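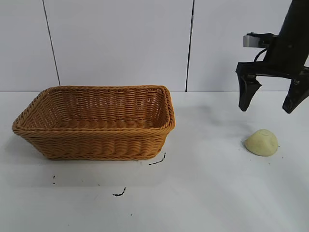
Wicker basket, rectangular, braided rim. 

Hemstead Short-Stay Apartments
Quarterly unit safety inspection — furnished unit, second floor
Inspected by: Kyung-hwa Na
Date: 12 February 2024
Checklist revision: June issue, with the Murska amendments to section 4

Ratings used: OK, OK with comment, Repair, Replace, Not applicable. Any line marked Repair or Replace is copied to the work order sheet. Comments are required for every rating other than OK.

Section 1. Entry and exit

1.1 Entry door closes and latches without being pushed. Repair. Door stops short of the strike plate when released from a narrow opening. Closer arm needs adjustment. Latch itself is sound.

1.2 Deadbolt opens from inside without a key. OK.

1.3 Exit route clear to the stairwell. OK with comment. A rolled hallway mat was standing against the wall beside the stair door. Moved to storage during the visit. The mat was in the same position at the previous inspection.

1.4 Evacuation plan posted inside the entry door and readable. OK with comment. Plan is the old version and shows the assembly point at the rear lot. Current assembly point is the front lawn. Reprint.

Section 2. Furnishings and loose items

2.1 Bookcases and dressers over waist height fixed to the wall. Replace. Bedroom dresser has one strap of two. The remaining strap is fixed into drywall only. Refit both into the stud.

2.2 Chairs and tables stable, no loose joints. OK with comment. One dining chair rocks on the tile but not on the carpet. Floor is uneven at that point; chair joints are tight.

2.3 Rugs have non-slip backing. OK in bedroom. Replace in bathroom, where the backing has hardened and no longer grips.

2.4 Baskets and woven storage free of broken strands, exposed staples or wire ends. Kept at least 12 inches from any heater or cooking surface. OK. Inspectors should run a gloved hand around the rim and along the inside corners, as splinters tend to start there. Baskets that have lost their shape may stay in service if the base sits flat.

2.5 Window blind cords secured or cordless. Repair. Living room cleat is present but mounted too low. Move it up to the height given in the blind instructions.

Section 3. Electrical

3.1 Outlets near water protected and tested. OK. Both kitchen outlets and the bathroom outlet tripped and reset.

3.2 Cords undamaged, none run under rugs. OK with comment. Floor lamp cord passes behind the couch leg and is slightly flattened. Jacket not cut. Reroute and check again next quarter.

3.3 Extension cords not used as permanent wiring. Replace. One light-duty cord feeds the bedroom heater. Removed from the unit. Heater to be plugged directly into the wall.

3.4 Panel door opens fully and circuits are labeled. OK with comment. Label for circuit 2 reads "spare" but the circuit supplies the hall lights.
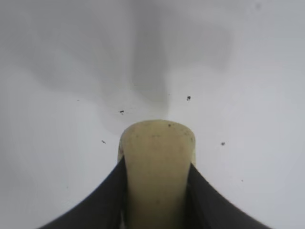

3.5 Light fixtures have covers and correct bulbs. OK. The Trasent ceiling fixture in the kitchen was fitted with a higher wattage bulb last quarter. It now has the right one.

Section 4. Fire and gas

4.1 Smoke alarms present, dated and tested. OK. Hall and bedroom alarms sound together when either is tested.

4.2 Carbon monoxide alarm present outside the sleeping area. Replace. Unit responds to the test button but is past the date printed on the back.

4.3 Extinguisher charged, tagged and mounted. OK with comment. Tag 382, gauge in the green. Bracket screws are loose — tightened by hand, but they need longer screws.

4.4 Range burners light and shut off cleanly. Not applicable. Electric range.

4.5 Range hood filter free of grease. Repair. Clean or swap. This line has been marked Repair on two consecutive visits and should go on the monthly cleaning list.

Section 5. Water and bathroom

5.1 Hot water at the tap within the set limit. OK. Measured at the kitchen and bathroom sinks after the tap had run long enough for the reading to settle.

5.2 Grab bar holds under load. OK.

5.3 No leaks under sinks. OK with comment. Old staining on the cabinet floor under the kitchen sink. Paper towel left in place for some 2 hours came up dry.

Follow-up

Work order 1126 opened for lines 1.1, 2.1, 2.3, 2.5, 3.3, 4.2 and 4.5. Lines 2.1 and 4.2 are to be closed before the next guest arrives. Son Electric to correct the panel label at 3.4 during the visit already booked for the laundry room. The evacuation plan at 1.4 is an office task and is not on the work order.

Signed: K. Na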